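# Getting white rings out of a table top

I've been putting glasses down in the wrong spot my whole life, so I've had plenty of practice at this one. 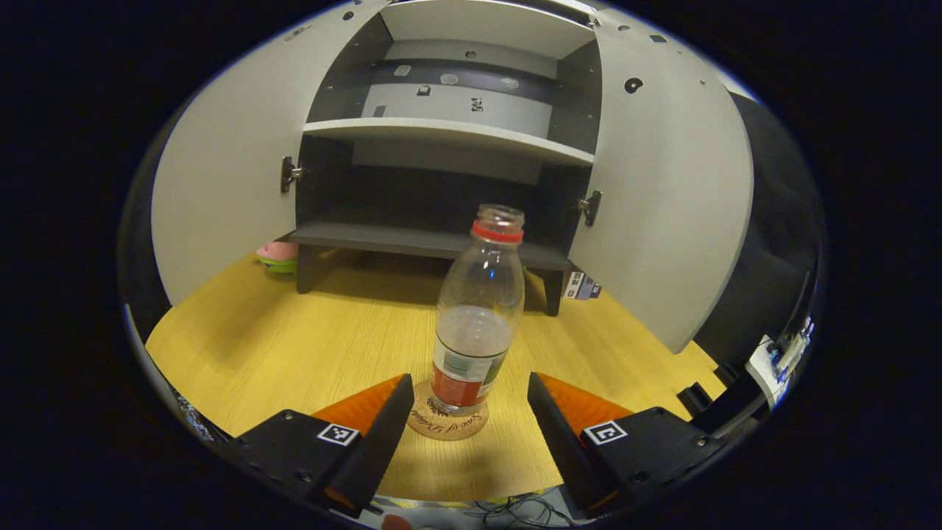 What makes those cloudy white rings, anyway? Moisture that got trapped in the finish, most of the time. A dark ring usually means the water went deeper into the wood, and that's a sanding job for another page.

**You'll need**

- a clean cotton cloth (old T-shirts are great)
- an iron with the water emptied out
- plain petroleum jelly
- paste wax – I use Whitlock, but any clear one will do

**Start with the lazy way**

Rub a good blob of petroleum jelly over the ring, go to bed, and wipe it off in the morning. I love this one because I'm asleep for nearly all of it! Faint rings often give up right there. If yours has faded but is still hanging on, do a second night.

**Then try heat**

Fold the cloth so it's two layers thick and lay it flat over the mark. Set the iron on low, no steam, and keep it moving over the cloth for 20 seconds. Lift and look. Let the table cool for a minute, then go again. I stop after 9 rounds, and on my old Felero side table (a thrift store find from last May) it took nearly all of them.

Please don't turn the iron up to hurry things along. I did that once and got a shiny patch bigger than the ring ever was.

**Finish with wax**

Thin coat, wait until it hazes, buff with a dry part of the cloth. Go with the grain and do the whole top, or you'll have one glossy circle where the dull one used to be.

Skip the iron on plastic-coated tops and anything with a shellac finish. Test under the edge first if you're not sure what you've got.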